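**Table sorting at Clarka: your questions**

*Updated Apr 11, 2026*

**What is table sorting?**
You get a table full of mixed bits and a shallow tray, and you put like with like. It sounds tiny, and it's brilliant fun — most people ask for a second go!

**Do I need to bring anything?**
Just yourself (and a mug if you're fussy about tea). Sessions last 30 minutes.

**Can I borrow a set for home?**
Yes, please do! Ask Joar Blomqvist for one. Sets go out for a fortnight, and we only started lending in March, so be patient with us.

**Do I need a proper tray?**

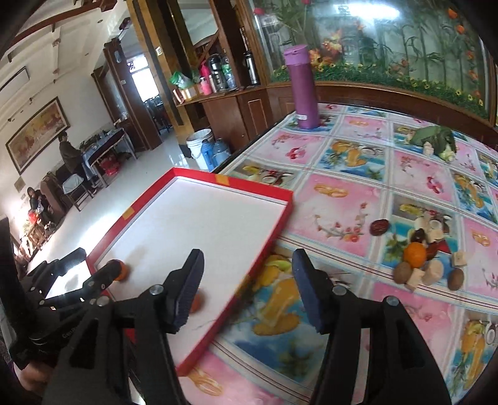 Box lids are our favourite trays by a mile. They're low enough to reach into from any side, and small round things stay put instead of rolling off under a cabinet. A white lid with a bright red rim is lovely for this, as orange balls really stand out inside it. Keep the rest of the bits spread over the cloth — a mandarin, a jujube, a bun, whatever you have in — and leave the big things like a cabbage further back.

**Does a patterned tablecloth matter?**
Fruit prints make it harder, so start plain if you're new. We love them!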